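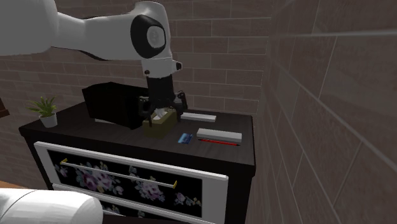
Do you need to book the ferry to Grotham before you get to Jusholm?

Only if you're taking a car. Foot passengers can buy an open ticket at the harbor office and use it on any sailing that has room.

We went over in May with two kids and no car, so we bought ours on the morning we traveled. The office opens at 8, and there was a short line. The ticket covers the crossing both ways plus entry to the swimming lake at Lonby, and the family version came to 54 euros. You can get the crossing without the lake, but the two bought separately cost more.

The boat takes a little under an hour. There's a cafe on the lower deck with coffee, rolls and not much else. Sit on the left going out if you want to see the lighthouse.

From the Grotham landing it's around 800 meters to the bus stop, all flat. The bus to Lonby doesn't always wait for the ferry. We missed it by a couple of minutes and rented bikes from De Bruijn across the road instead – a good swap, as the path runs along the dike nearly the whole way. They had child seats and helmets, and they wanted a deposit in cash.

The lake has a roped-off shallow end, a slide and a wooden raft farther out. Lockers take a coin that you get back. The water was cold and my youngest lasted ten minutes, then spent the rest of the afternoon digging in the sand.

We took the second-to-last boat home. The last one gets crowded, and open tickets don't hold you a place on it – worth knowing if you have a train to catch in Jusholm.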